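We use cookies to measure which articles are read. By continuing you accept our cookie policy.

Reading time: 2 min

Random match does not mean no match: hanging scattered patterns

The Grelby sample book now lists more than half of its commercial wallcoverings as random match. Installers often take this to mean that strips can be hung in whatever order they come off the roll. The label only says that no motif has to line up across a seam. Shade, strip direction and fleck density still have to be controlled on site.

Start with the batch number. All bolts for one wall should come from the same run, and strips should be cut and hung in roll sequence. On a recent corridor job in the Van Rooij building, 930 square feet were hung from two runs without a break at a door frame. The change in ground color was visible at noon and hard to find after dark. The east side was rehung in October.

Check the back of the label for the reversing symbol. If it is present, every second strip is turned end for end. Reversing evens out any drift in ink weight between the left and right edges of the web, and skipping it gives a faint stripe at every seam. On goods 51 inches wide the stripe is regular enough to read as a shadow line from the far end of a room.

Ward Aerts, who runs the hanging course at Molilmont, has trainees lay three strips side by side on the floor before any paste is mixed. Large flecks that meet at an edge and form one oversized shape are easy to spot at that stage – and cheap to fix, usually by trimming a little off the top of the next strip. The trim allowance in the Belotance estimating sheet covers this.

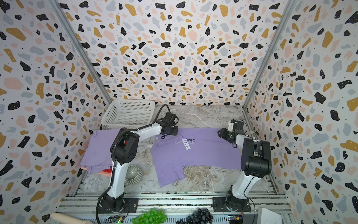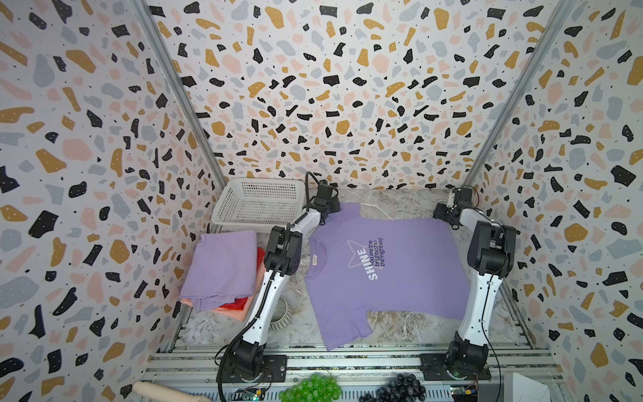
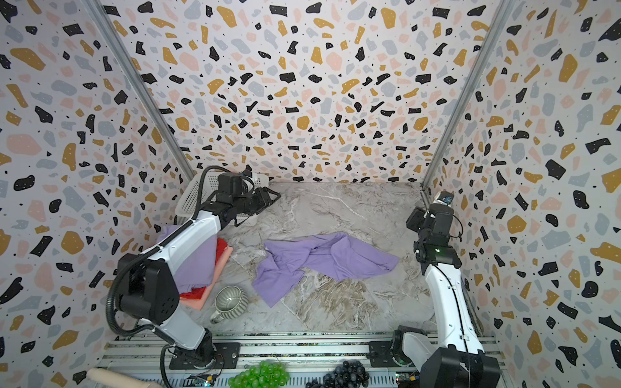 Inside corners are where most scattered patterns fail. A strip should never be wrapped fully around an inside corner, as the material pulls away from the angle when the adhesive dries. The usual method is to cut the strip so that it turns the corner by a small margin, then overlap or butt the next piece against a fresh plumb line. A trim profile changes the job. With a terrazzo print like the one shown, in irregular chips of black, mustard and pale pink on a pale ground, the aluminum posts at the corners put a plain metal line between one wall's pattern and the next, and a chip sliced at the edge does not have to find its other half. Where a profile will be fitted, stop each strip 2 mm short of the angle and let the profile cover the gap.

Seams on the open wall get no such help. Roll them lightly, wipe off paste at once, and inspect under raking light before the lift is moved.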